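Cell checklist for the two-arm table station, June pass. I've kept the boxes short and put my grumbling in the comments under each one, same as last time. If you're new on the Kalwood floor, read the comments anyway. Most of what we know about running this thing safely lives there and nowhere else.

**Station:** Tapsell bay, table 2
**Asset tag:** 3829
**Run hours at inspection:** 3000
**Checked against:** Grota house rules, plus our own additions
**Marks used:** OK / FIX / WATCH

## 1. Before power

- [x] Stop button reachable from the operator's spot without leaning over the table – **OK**
- [x] Stop button reachable from the doorway side – **OK**
- [x] Both buttons pressed, latched and released by hand – **OK**
- [ ] Laminated start-up card hanging at the station – **FIX**

The buttons are great now. I remember when the second one sat on a shelf and you had to move a coffee mug to get at it, so I'm very happy to tick that line twice. Both latch with a good firm click and neither one has that mushy feel the old ones got.

The start-up card is gone again. I printed a new one and it's in the tray, but it needs a hook or a clip, and I didn't have either with me. Please don't tape it to the stop button housing. Yes, that happened.

## 2. Arms and hands, power off

- [x] Shells on both hands tight, no wobble at the screws – **OK**
- [x] Fingers move freely through their range by hand – **OK**
- [x] Fingertip pads seated and not peeling – **OK**
- [ ] Forearm straps snug – **WATCH**
- [x] Nothing rubbing at the wrists – **OK**

I do the fingers one at a time and I go slow. You can feel grit in a knuckle long before you can hear it, and a gritty knuckle will pinch harder than the grip setting says it should (ask me how I know!). Everything was smooth this round.

The straps are a WATCH because they creep. They start out where you put them and a couple of weeks later they've slid toward the joint. Push them back up, check that you can still get one finger under, and make sure the tail of the strap isn't flapping where it could get folded into the elbow. If you have to tighten one twice in the same month, write it down so we can swap it.

## 3. Cables

- [ ] Slack at the wrist is enough for full rotation and no more – **WATCH**
- [x] No cable crosses the table surface – **OK**
- [ ] Floor cables gathered and out of the walking path – **FIX**
- [ ] Power adapters off the floor – **FIX**

My least favorite section, and the one I'd ask an inspector to look at first. The house rule is simple enough: if a cable can be caught by a foot or a finger, it gets moved or it gets covered. We're good on top of the table. We're not good next to it.

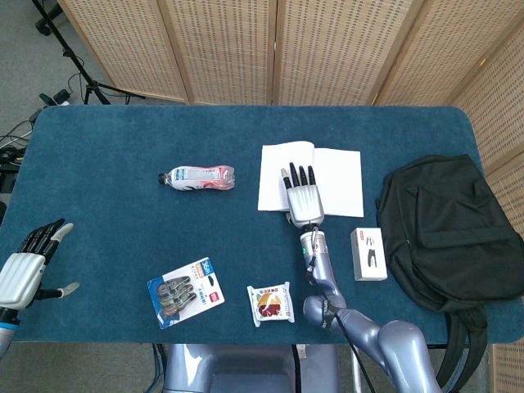 Reach zone rules are where most of our near misses come from, so I'm going to be a bit of a pest about this one. The reach zone is everything the hands can touch plus a margin, and it includes whatever hangs off the table. A bottle on its side, a book left open, a snack in its wrapper, those are all fine as work objects as long as they're on the run sheet. What I always look at twice is anything with straps. The black backpack on the right has its shoulder straps hanging over the near edge, and a loose strap is a snag waiting for an elbow, so before motion is enabled they get folded up onto the table or tucked under the bag. Same thinking for the floor on the left, where the cables are in a tangle and a power adapter is lying by the tripod legs. Bundle them, lift the adapter, and give the tripod a clear footprint of its own.

## 4. Work objects

- [x] Every object on the table is on the run sheet – **OK**
- [x] No glass, no blades, nothing pressurized – **OK**
- [x] Caps closed on anything that could hold liquid – **OK**
- [ ] Straps, cords and loops secured before motion – **FIX**
- [x] Packaged items inspected for sharp card or plastic edges – **OK**
- [x] Food items used as props marked as props on the sheet – **OK**

A few words on these, since people keep asking me.

Bottles: closed cap, always, even if you think it's empty. A squeeze from the hand is stronger than you'd guess and you don't want to be mopping under the base with the power up. If a bottle is going to be picked up from lying down, set the grip low first and work your way up.

Books: an open one is a nice hard test and I like it. Pages lift and slide, and a fingertip can get under one without anybody meaning it to. Torn pages aren't a safety issue, but scraps are, as they end up in the knuckles. Pick up every bit before the next run.

Hanging cards and blister packs: run your thumb along the edge before you put one down. If it would scratch you, it'll scratch a fingertip pad, and pads cost more than hooks do.

Snacks: please write PROP on the sheet next to them. They've been handled by everything and everyone and they aren't lunch.

Bags: zippers shut, pockets empty. I once found car keys in one after a full afternoon of lifting. The bag was fine and the keys were fine, but the load number in the log was wrong all day, and we had set our grip limits from that log. So empty means empty.

## 5. Table and screens

- [x] Table doesn't rock when leaned on at each corner – **OK**
- [x] Cover flat, no folds in the reach zone – **OK**
- [ ] Folding screen outside the reach zone with both arms fully extended – **WATCH**
- [x] Screen hinges tight – **OK**

The cover matters more than it looks like it should. A fold in the fabric reads as an edge, and then the hand comes down a little short, and then you're picking something up off the carpet. Smooth it from the middle out.

About the folding screen – it's light, and I'm fine with it as a visual backdrop, but it is **not** a guard. It stops nobody from walking in and it stops nothing from flying out. I've heard it called "the fence" twice this month and I'd like that to quit. Our separation is the marked line on the floor and the person holding the stop. The WATCH is because the panels drift toward the table every time somebody squeezes past behind them. Stretch both arms out at slow speed and look at the gap before you start for real.

## 6. People

- [x] One person on the stop, with no other job – **OK**
- [x] No one inside the line while motion is enabled – **OK**
- [x] Resets done with motion disabled – **OK**
- [x] Hair tied, sleeves up, lanyards off – **OK**
- [ ] Call-outs used for every change of state – **FIX**

I watched 7 resets for this check and on 2 of them the person at the table reached in without hearing "motion off" first. Motion *was* off both times. I still marked it FIX, because the whole point of the call-out is that you don't have to guess. Say it, wait for the answer, then reach. It takes no time at all and you'll feel silly for maybe the first hour.

Lanyards are going better. Everybody's got the habit now, and there's a bowl by the door to drop them in. Thank you!

The one-person-on-the-stop rule does get argued with when we're short on hands. Please keep arguing with me and not with the rule. If there's only one of you in the bay, you can do setup, cleaning and paperwork. You can't run.

## 7. Power on, slow speed

- [x] Both arms home without touching the table – **OK**
- [x] Hands open and close fully – **OK**
- [x] Stop pressed mid-motion, both arms halt – **OK**
- [x] Restart needs a deliberate reset and won't pick up by itself – **OK**
- [x] No new noises – **OK**

I do the mid-motion stop with each button separately, and I do it with the arms moving toward the table, which is the direction I care about. Both halted right away. Then I release the button and stand there for a bit doing nothing, to be sure the arms do nothing too. They stayed put.

On noises: the left side has always had a little tick when it homes. It's in the log going way back and it hasn't changed. If it becomes a scrape or it starts on the right, stop and call it in.

## 8. Paperwork

- [x] Run sheet signed – **OK**
- [x] Previous FIX items closed out or carried over – **OK**
- [ ] Distirero parts list up to date – **WATCH**

The Distirero list still shows the old fingertip pads. The new ones fit the same, but they're a hair grippier, so use the lower starting force until the list and the settings sheet agree with each other. I've penciled the change on the copy in the binder.

## Carry-over list

| Item | Mark | What I want done |
|---|---|---|
| Start-up card | FIX | Hang it, no tape on the stop housing |
| Floor cables | FIX | Bundle and cover, clear the walking path |
| Power adapters | FIX | Mount off the carpet |
| Straps on bags | FIX | Fold or tuck before motion, add a line to the run sheet |
| Call-outs | FIX | Say it, wait, then reach |
| Wrist slack | WATCH | Recheck at the next pass |
| Forearm straps | WATCH | Slide back up, log any repeat |
| Screen drift | WATCH | Check the gap before each session |
| Parts list | WATCH | Update pads and starting force |

The FIX lines need to be closed before table 2 runs at full speed again. Slow speed is okay in the meantime with somebody on the stop. If you close one, put your initials next to it in the binder and leave the old mark showing – I like to be able to see what it was.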